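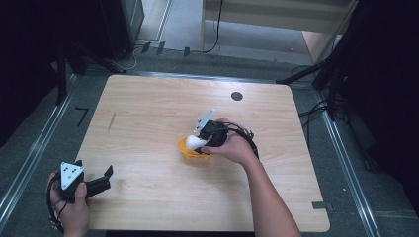
Rutby square table top, light finish, shown over grey carpet.

Search products Enter keyword or code Go

Rutby Square Table Top
Posted January 18, 2024 by Inwood web team

The Rutby is a square top with rounded corners, sold on its own or with one of the Odo bases listed further down the page. It is meant for small offices, reading rooms and spare bedrooms where a full-size desk takes up too much floor.

Tops are supplied in a light finish with a fine striped grain. The grain differs from one piece to the next, so two tops ordered together will be close in colour but will not match exactly. If you need a pair for the same room, put a note on the order and the packing team will pick from the same delivery.

Thickness: 22 mm
Weight limit when fitted to an Odo base: 50 kg, evenly spread
Fixings: 4 screws and washers, supplied in a bag taped to the underside
Pilot holes: drilled for Odo bases only

Choosing a base

The Odo Fixed stands at normal desk height and has no adjustment apart from levelling feet. The Odo Low has legs 560 mm long and suits a coffee table or a printer stand. Both use the same pilot holes, so you can change from one to the other later without drilling. Bases from other makers can be fitted, but you will need to mark and drill your own holes. Keep the screws short enough that they do not come through the top.

Fitting

Lay the top face down on a blanket or a piece of carpet. Set the base over the pilot holes and start all the screws by hand before tightening any of them. Use an ordinary screwdriver. A power driver on a high setting can strip the holes, and we do not replace tops damaged in this way.

Care

Wipe with a damp cloth and dry straight afterwards. Pencil usually comes off with a soft white rubber. Do not use scouring pads or cream cleaner. Hot mugs need a mat.

Delivery and returns

Tops and bases are sent in separate boxes and may arrive on different days. Unused tops can be returned in their original packing. Collection from the Strazds warehouse is free, but please wait for the email confirming that your order is ready. The collection desk is closed for stocktaking during the last week of August.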